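Van and Truck Help > Box trucks > Bodies, doors and tail-lifts

Roll-up rear door on a used box truck keeps creeping down, worth fixing or swap it?

posted by boxfan_dee

Hi all, first time posting, so be gentle! I bought a used box truck in November to run furniture deliveries for a couple of consignment stores. It's a 12 foot Trakell body on a one-ton chassis and I love it, except for the rear roll-up door. I push it all the way up, it stays there for a minute or two, and then it starts sliding down on its own. Last week it came down on my shoulder while I had a dresser in my arms, which was not fun.

Stuff I've already done: wiped out the tracks, sprayed the rollers with silicone, checked that the strap isn't snagged. The door feels heavy going up, like I really have to get my back into it. One of the two cables looks a little fuzzy near the bottom bracket. The local body shop quoted me for a whole new door and I nearly fell over. I also asked about a curtain-style door and the guy just kind of shrugged at me.

I'm at the kitchen table most evenings trying to figure out if this is something I can do myself. I'm handy, I've done brakes and a water pump, but I've read that the springs on these can hurt you.
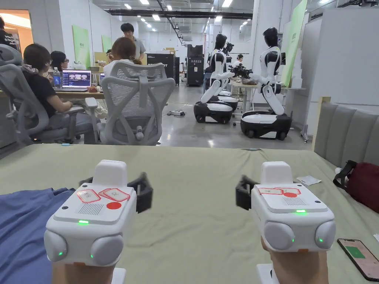

Two white grippers over the green tablecloth.

So, do I need a new door, or is it just the spring? And can I keep using the truck until it's fixed? I have deliveries booked and I'd rather not cancel. Thanks in advance!

posted by liftgate_larry_70

It's the spring. Next!

OK, I'll be nicer. A door that goes up heavy and won't stay up has lost tension, or it never had enough for the weight it's carrying. Did anybody replace a panel on it before you bought it? I had one where the previous owner swapped the bottom panel for a thicker one and never touched the spring, and it did exactly what yours is doing. Get a prop stick in the meantime. I use a cut-down closet pole.

posted by rollup_rookie_no_more

I went through this two years ago on a 17 foot body, so let me give you the long version (sorry, I type a lot when I'm waiting on laundry).

First, the fuzzy cable. Please don't drive around with that. Frayed strands mean it's on its way out, and if it lets go while the door is up, the whole thing drops crooked and jams, or drops straight and lands on you. Cables are cheap and you replace both at once. But the cables are tied to the spring, so you can't just unbolt one with the spring wound up. That's the part that hurts people. The bottom brackets are under load too, so leave those bolts alone!

Second, the spring itself. Yours is on a shaft across the top, just inside the header. Look for a gap in the coils. If there's a gap, it's broken and there's no adjusting it. If it's all in one piece, it may only need another quarter or half turn. A mobile door guy did mine in the driveway and it took him 90 minutes including both cables and a new roller. I paid a lot less than a new door, and he let me watch, which is how I learned I never want to do it myself. Those winding bars are no joke.
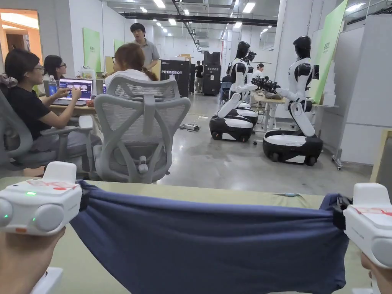
Navy blue cloth held out between the two grippers.

Third, parts. There should be a sticker or a stamped plate on the inside of the door or on the header with the door model. Take a picture of it and measure the door height, the width, and the panel thickness before you call anybody. I ordered mine through Langlois and they wanted all three, plus which side the spring was wound on, and I had to go back out in the rain for that last one. Rireleck carries rollers and hinges but they didn't stock springs when I asked.

About the curtain door: I looked into one and passed. They're light and they're easy on your back, but for furniture I want something solid behind the load. If you were hauling bread it'd be a different conversation.

While the guy is there, have him look at the tracks. Silicone on the rollers is fine, but if a track is pinched even a little, maybe from somebody backing into a dock, the door will bind going up and you'll blame the spring for that too. Mine had a dent on the right side 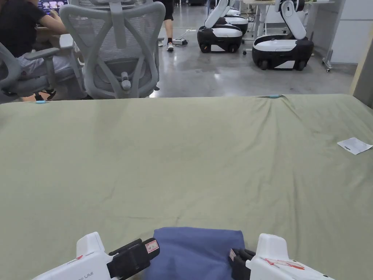
that I'd never noticed, and he tapped it out with a block of wood and a hammer.

As for using it until then, I wouldn't open that door with anybody standing under it. Does yours have a side door? I worked out of mine for a week, slow and annoying but all the chairs got where they were going.

posted by boxfan_dee

Thank you both!! Went out with a flashlight and there's no gap in the coils, so fingers crossed it's just tension. And Larry, you may be right, the bottom panel is a different white than the others. No side door, sadly. I moved two deliveries to the next week and found a mobile guy through the Gredutska parts counter who can come at 8 in the morning. Will post what he charges me.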